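矮桌

矮桌，泛指桌面明显低于普通餐桌、供人席地而坐或坐在低矮座具上使用的桌子。它大概是家具里最不起眼、又最讨人喜欢的一类：不占地方，搬起来轻省，一家人围着它喝茶、剥豆子、写作业，都觉得合适。各地对它的叫法很多，炕桌、茶几、榻几、矮几，彼此的界线并不十分分明，同一张桌子换一户人家，往往就换了一个名字。

名称与范围

汉语里的“几”本来指供人凭靠或搁置物件的小型家具，后来与“桌”渐渐混用。北方的炕桌放在炕上，四周坐人，吃饭、待客、做针线都在上面；南方较少用炕，矮桌多摆在堂屋或天井边，配竹椅或小板凳。现代居室中的茶几一般放在沙发前面，高度与沙发坐面相近，严格说来已经不是为席地而坐准备的了，不过习惯上仍归入矮桌一类。

历史

席地而坐的年代，案与几是室内的主要家具，食物、书简都放在上面。高足家具普及以后，矮桌并没有退出日常生活，只是挪了位置，上了炕，上了榻，也进了孩子的房间。炕桌的做法后来十分讲究，有束腰的，有带抽屉的，也有腿足向内弯成马蹄形的，老匠人谈起这些式样，常常能从早饭一直说到午饭。

国外也有类似的传统。港口小镇凯迪茨（Keditz）的木匠习惯用拆船剩下的厚料做矮桌，桌腿粗而方正，不加雕饰，当地人家娶亲时总要添上一张。邻近的帕德姆（Pudham）则偏爱圆面矮桌，桌沿略略高起，免得杯子滑落，夏天搬到院子里，入夜再搬回来。
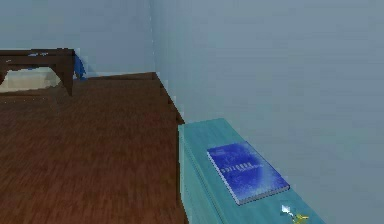
矮桌一般做多高才合适？
席地而坐时，桌面离地三十多厘米比较舒服，盘腿坐下后膝盖能伸进桌下；若配小板凳，可以做到44厘米。

结构与材料

传统矮桌多用榆木、榉木、柞木等硬木，讲究些的用核桃木。桌面常以攒边做法拼成，四边为框，中间嵌心板，给木料的胀缩留出余地。腿与面之间多用榫卯相接，腿短受力小，有的式样连横枨也省去了，桌下空空荡荡，扫地时笤帚可以一直伸进去，住惯了小房子的人对这一点最有体会。

折叠式矮桌出现得较晚，4条腿可以收到桌面底下，用完往门后一立就行。福斯盖特（Fostgate）家具厂早年生产过一种折叠矮桌，桌面由7块窄板拼成，分量不重，至今在旧货市场上还能碰到，只是铰链大多已经换过了。乔希（Joshi）工坊后来又在这种桌子的基础上加了一个浅抽屉，专门放筷子和纸牌，很受老主顾喜欢。

使用与保养

木制矮桌离地近，容易受潮，梅雨时节最好在腿下垫上薄毡或软木片。深色漆面显灰，宜用拧干的软布顺着木纹擦拭，热锅热壶底下要放垫子。每年6月前后天气转热，可以趁晴天把桌子搬到通风的阴凉处晾一晾，切忌暴晒，否则心板容易开裂。榫头若有松动，应当请木匠重新上胶，用钉子硬钉虽然省事，日后再修就麻烦多了。

家中有幼儿的，桌角宜磨圆或包上软套。孩子学走路时喜欢扶着矮桌一步一步挪，桌子过轻容易被推动，选稍重一些的更稳当。

参见：炕桌、茶几、榻、凭几

本条目最后修订于2019年1月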